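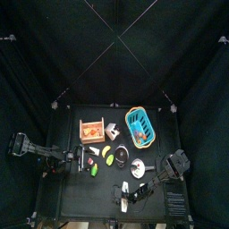
Play Kitchen Sets: Frequently Asked Questions

Last updated 2026-06-26

These answers cover the play kitchen and play food sets lent out by the Clullthorpe Toy Library. Puzzles, ride-on toys and dress-up clothes have their own pages.

What comes in a play kitchen set?

It depends on the set. Most have a mix of play food, something to carry it in, and at least one pretend appliance. Bananas, limes and corn cobs are common. The toaster is white with a dark top and goes out with the breakfast set. The full Trorkuva set has 78 pieces, and the smaller Genberg set has 40. A printed list is tucked into every set, and the list is what we check against when you bring it back.

How long can I keep a set?

Six weeks. You can renew once by phone or at the desk, unless another family has put a hold on it. Sets borrowed in December are due back after the holidays, and the desk will write the date on your slip.

Can I borrow more than one at a time?

Yes, up to 2 play kitchen sets per household. Please keep the pieces apart at home if you can. The Trorkuva and Genberg bananas are close in size and sorting them takes a long time.

Does it matter which container things go back in?

It helps. Open wooden crates are for loose food such as fruit and vegetables. The teal basket with the orange rim is for the child to carry around and usually comes back with a bit of everything in it, and that's fine. We sort each set on a table before it goes out again. If you have a minute, put the heavier things at the bottom and lay the toaster on its side so it doesn't slide.

There's a block in my set. Is it supposed to be there?

Probably. We add plain blocks to several of the sets. Young children use them as butter, sponges, phones or whatever the game calls for, and they hold up better than most of the shaped pieces. If a block is on your list, send it back with the rest. If it isn't, drop it off anyway and we'll find out where it belongs.

The paint on some pieces is worn. Will you replace them?

Light wear along the edges is normal and we leave it alone.
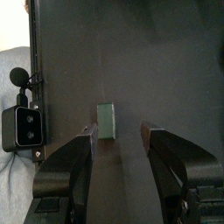
We take a piece out when the surface is chipping, when it has a split or a rough spot, or when a part has come loose. If you find one like that, put it in a separate bag, write "repair" on it and hand it in at the desk. You won't be charged.

How should I clean the pieces?

Wipe hard pieces with a cloth and warm soapy water, then dry them with a towel. Don't soak anything made of wood, and don't put any pieces in the dishwasher. The baskets can be rinsed in the sink — shake the water out of the slots and let them dry upside down. Please skip bleach and scented sprays.

What ages are the sets for?

Three and up. Some of the pieces are small enough to go into a younger child's mouth. For babies and toddlers, ask for the Rätsep first food set, which has only large pieces and no cartons or packaging.

Do the cartons and packages open?

A few do. The older ones are solid. If a lid is stiff, don't force it, as most of those were glued shut on purpose.

We lost a piece. What now?

Tell us when you return the set. Missing fruit usually turns up under a couch within a week or so, and you can bring it in any time. We don't charge for a single lost piece. For a lost basket, crate or appliance we ask for the cost of a replacement. Please don't buy one yourself before checking with us, because the sizes vary.

Can I donate play food?

Yes, if it is clean and unbroken and you have most of the set. We can't take fabric food or anything with batteries. Bring donations to the desk during opening hours and don't leave them outside the door.

Can a preschool or daycare borrow a set?

Yes, with a group membership. Groups may keep a set for the same length of time as families and may book ahead. Dalia Eglītis handles group bookings and can put together a mixed set if you tell her the ages and the number of children. Leave a note for her at the desk with a phone number and the best time to call.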